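Coro e Escola de Música Virnwood
Categoria: Quem somos | Música e espetáculos
Tempo de leitura: 4 min
Pesquisar no site Digite aqui o que procura

Quem somos

A Virnwood é uma escola de música com coro próprio. Damos aulas de canto, piano, violino, violoncelo e formação musical, e mantemos dois coros permanentes, um infantil e um de adultos. Organizamos também uma pequena temporada de concertos no Auditório Ghanem, que fica no mesmo quarteirão da escola.

Começamos com uma turma de canto coral para crianças, num salão alugado, com um piano vertical que precisava de afinação de dois em dois meses. O fundador, Marcelino Figueiredo, dirigia os ensaios, tocava o piano e copiava as partituras à mão quando faltavam exemplares. A escola cresceu devagar. Primeiro vieram as aulas de piano, pedidas pelos pais dos coralistas, depois as cordas, e só mais tarde o coro de adultos, formado em boa parte por ex-alunos que tinham parado de cantar na adolescência e quiseram voltar.

Marcelino continua na direção artística e rege o coro de adultos. O coro infantil tem regente própria há várias temporadas, e os professores de instrumento respondem cada um pela sua classe.

Os coros

O coro infantil tem 70 crianças, divididas em dois grupos por idade. Os menores cantam em uníssono e cânones simples. Os maiores trabalham a duas e três vozes e participam dos concertos de Natal e de encerramento. Para entrar não se exige leitura musical. Fazemos uma conversa com a família e um exercício curto de afinação, que serve para escolher o grupo. Quem entra assiste também à aula de formação musical, incluída na mensalidade.

O coro de adultos tem 30 cantores e ensaia à noite, duas vezes por semana. O repertório vai da polifonia renascentista à canção brasileira arranjada para quatro vozes. Nas últimas temporadas cantamos o Glória de Vivaldi, o Réquiem de Fauré e um programa inteiro de modinhas. As vagas abrem por naipe. Tenores costumam entrar logo; para sopranos há lista de espera.

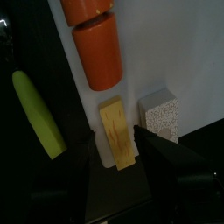
Cilindros alaranjados e blocos coloridos sobre superfície clara.

As aulas

As aulas individuais têm 50 minutos para adultos e 40 para crianças até os dez anos. O aluno pode trocar de professor uma vez por semestre sem precisar justificar o pedido, bastando avisar a secretaria. As faltas avisadas na véspera são repostas; as outras, não.

A formação musical é dada em grupo e segue três níveis. O primeiro trata de ritmo, leitura em clave de sol e solfejo de melodias curtas. O segundo introduz a clave de fá e o ditado a duas vozes. O terceiro é voltado para quem pretende prestar prova em conservatório ou faculdade e inclui harmonia básica. Não damos diploma reconhecido, apenas um certificado de frequência.

Há duas audições de alunos por ano. A participação é livre, mas recomendamos que todos toquem em pelo menos uma delas, mesmo que seja uma peça curta. O pianista acompanhador é da casa e faz um ensaio com cada aluno na semana anterior.

A temporada de concertos

Em março abrimos a temporada, sempre com os dois coros no mesmo palco. Ao longo do ano vêm os recitais de câmara, o concerto dos professores e um programa com grupo convidado. O Quarteto Tostik já tocou conosco 3 vezes, a última com o quinteto de Schumann, ao lado do nosso professor de piano. O concerto de Natal fecha o ano e repete no dia seguinte, porque a primeira récita costuma lotar.

Na temporada passada, somando todos os concertos, recebemos cerca de 2.530 espectadores. A entrada das audições de alunos é gratuita. Nos demais programas cobramos ingresso, com meia-entrada conforme a lei e preço reduzido para famílias de coralistas. Não reservamos lugares por telefone.

Quem chega depois do início entra no primeiro intervalo entre as obras. Nas missas e cantatas sem intervalo, a entrada só é possível ao final. Crianças são bem-vindas a partir dos cinco anos nos concertos noturnos e com qualquer idade nas audições.

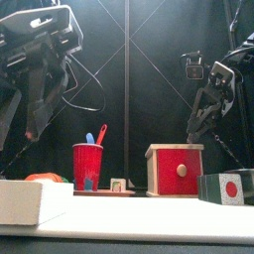
Dois braços robóticos em preto e cinza, com cabos à vista.

Acervo e instrumentos

A biblioteca da escola guarda partituras corais, reduções para piano e métodos de instrumento. Os alunos podem levar até duas obras por vez, durante quinze dias. Grande parte das partituras corais veio da Sociedade Coral Damness, que encerrou as atividades e nos deixou o seu arquivo, com anotações de ensaio de várias gerações de regentes. Catalogamos esse material aos poucos e já apresentamos em concerto duas peças dele que não encontramos em nenhuma edição à venda.

Temos violinos de tamanho reduzido para empréstimo no primeiro ano de estudo. As cordas e o breu ficam por conta da família. O piano de cauda do auditório é usado apenas em concertos e ensaios gerais.

Como a escola se mantém

Vivemos das mensalidades, da bilheteria e de um grupo de assinantes que compra a temporada inteira com antecedência. As bolsas para crianças do coro infantil são pagas com a receita do concerto de Natal. Os pedidos de bolsa são recebidos na secretaria com comprovante de renda e de matrícula escolar, e a resposta sai antes do início do semestre.

Visitas e matrículas

A secretaria atende à tarde, em dias úteis. Os interessados podem assistir a um ensaio de qualquer um dos coros antes de se inscrever, avisando com um dia de antecedência. Para as aulas de instrumento oferecemos uma aula experimental, cobrada à parte e descontada da primeira mensalidade se houver matrícula.

Texto revisto em 9 de agosto de 2024.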